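February, after lunch

Sat down with Ha-neul Shim to go over the equipment list again before it goes upstairs, and I want to get it written out while I still remember why we moved things around. The last version was put together in a hurry and I couldn't explain half of it when Gonzalo asked me, which was a little embarrassing.

First, the grippers. We have been going back and forth between Leveo and Uton for what feels like all winter. Leveo quoted us 292 per set of finger pads and the minimum order is 5 sets. Uton is cheaper on the pads but wants us to buy their adapter plate for each wrist, and by the time you add two plates and the shipping the difference is hardly worth arguing over. Ha-neul likes the Leveo pads for wide, slick parts, and furniture is where most of our hours are going this spring, so I'm leaning that way too. (Gonzalo, if you read this before I catch you in the hallway, please say so now if you hate the idea!)

The chair work is what I keep coming back to when I look at the budget. A chair is a lovely, awkward thing to handle, all legs and curves, and it eats up floor space in a way the small tabletop jobs never did.
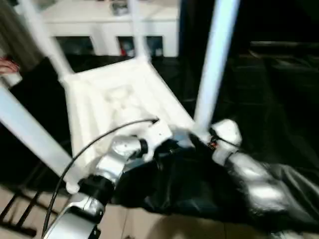
Chair on its back, both arms in at the seat. Note the cable loop on the left arm.

That cable is my next item. I'd like a proper cable sleeve and clip kit for each arm, and Ferex has one that comes in 50 cm lengths, so we'd need to work out how many lengths get us from base to wrist with enough slack for a full bend. I haven't measured it yet. I'll do it tomorrow morning with the arms parked and write the number in here – please don't order from my guess on the whiteboard, it was only a guess.

The black fabric goes on the list as well. It's a small line but I want a fitted cover priced for each arm, so we can compare that with just buying more cloth. Ha-neul knows somebody at Baldursdóttir who sews covers to a drawing and has offered to call them. We'd have to make the drawing, of course, and that's an afternoon of somebody's time that I should put in the plan too.

Held over to the next round: the second workstation, the better lights, and the rolling shelf. I was sorry to drop the lights, but they can wait.

Still to do
Measure cable run, both arms (me)
Ask Leveo if they'll split the order into 2 deliveries (Gonzalo)
Call about covers (Ha-neul)
Retype the list with shipping on its own line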